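FOR IMMEDIATE RELEASE
Tue 19 July

Zelteck says chore robots are not ready for the home, publishes its own test results

Zelteck, which tests equipment for cleaning and laundry firms, today published the results of 189 trials of robot arms doing small household and shop-floor jobs. The company does not recommend that its customers buy one for this kind of work this year.

The trials, run since April under the name Onomen, covered seven chores, among them sorting small items, wiping a counter and moving things with a hand tool. An arm finished the job without help in 28 of the trials. A person doing the same chores needed no practice and no restart.

"We keep being shown videos of a robot folding one towel," said Peter Lukáč, head of testing at Zelteck. "Ask how many towels came before it and the room goes quiet. Our customers pay by the hour, and they should see the bad runs too."

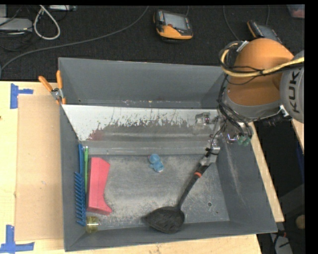 A robot arm holds a black utensil with a wide, flat head inside a gray bin. A small light-blue toy lies on the bin floor.

Tool use gave the weakest results. Arms that could pick up a block on its own did poorly once they had to hold a handle and push with the far end of it. Four of the chores were never finished without a person stepping in – sorting loose items by type was one of them.

Zelteck does not rule out progress. Two customers, Clumon and Kolář, have agreed to let the company repeat the trials on their own shop floors. Each will set the chores itself, and Zelteck will publish every run, including those stopped early.

"If the numbers get better, we'll say so," Lukáč said. "Until then, keep the broom."

The full results are free on request from the Zelteck press office.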